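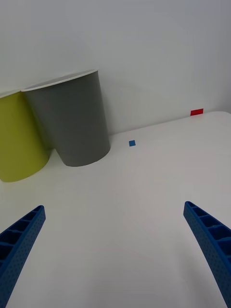

Asignaturas > Análisis sensorial > Apuntes > Tema 4: La comparación por parejas

Retomo donde lo dejamos, que el otro día nos comimos la mitad de la clase con las escalas y no llegué a lo que me importaba. El tema 4 parece el más tonto del curso: le das a una persona dos muestras y le haces una pregunta. Ya está. Y es donde más trabajos he visto estropearse (los míos incluidos, luego os cuento el de las sidras).

Primero, la pregunta. Hay dos pruebas que por fuera son iguales y que no se pueden mezclar. En una preguntáis cuál de las dos es más dulce, más amarga, más lo que sea. En la otra preguntáis cuál gusta más. La primera pide gente con algo de entrenamiento, o al menos gente que entienda el atributo igual que vosotros. La segunda pide consumidores normales y corrientes, cuantos más mejor, y por favor nada de compañeros de laboratorio que ya saben qué estáis probando. No hagáis las dos preguntas en la misma ficha. Si alguien acaba de escribir que la B es más dulce y le gusta lo dulce, ya os imagináis qué va a marcar en preferencia.

Segundo, el orden. La muestra que se prueba primero sale casi siempre algo favorecida o algo perjudicada, depende del producto, y vosotros no sabéis de antemano hacia dónde tira la cosa. Solución: la mitad del grupo empieza por una y la otra mitad por la otra. Con 55 catadores no sale exacto, claro, y no pasa nada, pero apuntadlo. Lo que no vale es decir "lo hemos repartido al azar" cuando lo habéis repartido según llegaban a la puerta.

El caso de Tondov, que cae en el examen casi todos los años (avisados quedáis). Es un zumo de manzana al que le bajaron el azúcar. Enviaron 600 lotes a domicilio con las dos versiones y volvieron 531 fichas rellenas, una tasa estupenda, de las que dan envidia. Ganaba la receta antigua con mucha claridad. Pues bien: en todas las cajas la antigua iba etiquetada con una A y las instrucciones decían "pruebe A y después B". ¡En todas! Así que tenemos una diferencia preciosa y no sabemos si es de receta, de orden o de letra. Tanta ficha y no se puede separar nada.

Lo de la letra va en serio. A y B no son neutras, y 1 y 2 todavía menos. Usad códigos de tres cifras sacados al azar, y cambiadlos de una sesión a otra, que la gente habla en el pasillo. 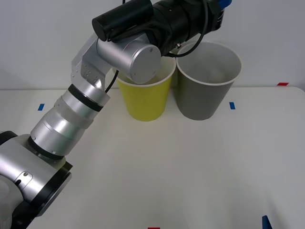
Pero si la diferencia era tan grande, me objetaron al llegar a este punto, algo de verdad tendría que haber debajo, porque un efecto de orden no da para tanto. Me gustó la objeción y la copio porque es justo la que os haría un cliente. Mi respuesta es que puede ser, y que yo también apostaría por la receta antigua. El problema es que no me pagan por apostar. El tamaño de una diferencia no os dice de dónde viene, y con un diseño equilibrado la duda se habría resuelto gratis, con las mismas cajas y el mismo dinero.

Tercero, el "no noto diferencia". ¿Lo dejamos como opción? Yo en clase digo que no, que se obliga a elegir, y en el informe se explica. Koller hace lo contrario en sus estudios de galletas y tiene sus motivos: si lo que quieren saber es si el consumidor se entera del cambio, quitarle la casilla es quitarse la respuesta. Leed los dos enfoques en la carpeta compartida y traed una opinión. Lo único que os prohíbo es dejar la casilla y luego repartir esos votos a partes iguales sin decirlo.

Y las sidras. Fue en Clillcombe, en mayo, con dos fermentaciones del mismo mosto. Códigos bien, orden equilibrado, pregunta única, yo encantada de la vida. Una de las dos salía de la nevera y la otra llevaba en la mesa desde las once de la mañana. Toda la sala prefirió la fría. Tengo guardadas las fichas y las saco cuando alguien me dice que la temperatura de servicio es un detalle.

Un apunte sobre el tamaño de la muestra, que me lo preguntáis siempre. El estudio de Colton sobre pan de molde juntó alrededor de 3000 respuestas y encontró una preferencia significativa y ridícula, de esas que desaparecen en cuanto untas el pan con algo. Significativo quiere decir que cuesta atribuirlo al azar. Que le importe a alguien es otra conversación, la del tema 6.

Para la próxima clase: ejercicios del bloque segundo, menos el de los yogures, que tiene una errata en la tabla y lo estoy corrigiendo. Y traed pensada una pareja de productos para la práctica. Café no, que ya lo ha pedido el otro grupo.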